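Figure 8.1 A bed with a printed white blanket in a small bedroom.
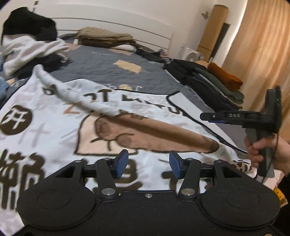

Chapter 8
Household Goods and Local Giving

8.1 Scope of the chapter

Chapter 7 dealt with gifts of money. The present chapter deals with gifts of goods between households in the same district, where an intermediate body collects, stores and passes on the items. Such a body is called a goods exchange. It may be a registered charity, a branch of a larger one, or an informal group with the use of a lock-up garage.

Goods differ from money in three respects that matter to the organiser. They take up space, they lose condition in storage, and they can seldom be divided. A gift of 20 pounds can be split between two families. A mattress cannot. Most of the working rules in this chapter follow from these facts.

8.2 Terms

A donor is a household that gives up an item. A recipient is a household that receives one. The holding period is the time between collection and delivery. An item is matched when a named recipient has been found for it, and unmatched until then. Stock means all items in store, matched or unmatched.

A referral is a request made for a recipient by a third party, such as a school, a health visitor or a housing officer. A direct request is made by the recipient. Saithong (2000) treats the two as one class. They are kept apart here, as direct requests tend to give fuller details of size and access.

8.3 The Dollville exchange

The main case in this chapter is the exchange at Dollville, which handles bedding, small furniture and kitchen goods. It was set up by Buppha Saithong and later run by Tymofii Hladun, whose stock records are used in section 8.6. The exchange began with an open-door policy, under which any clean item was accepted. By March of its second year the store was full, and unmatched wardrobes blocked the way to the cots.

Hladun replaced the open door with a request list. Donors were shown what was wanted and asked to wait if their item was not on it. The neighbouring exchange at Lencho kept the older policy, and the two are compared in section 8.5.

8.4 Bedding

Bedding is taken first because demand for it is steady and the rules are simple. Blankets, sheets and duvet covers are washed by the donor, checked on receipt and stored by bed size. Pillows are accepted only in sealed packaging. Mattresses must carry a legible fire label, and those without one are refused at the door, before any entry is made in the stock book.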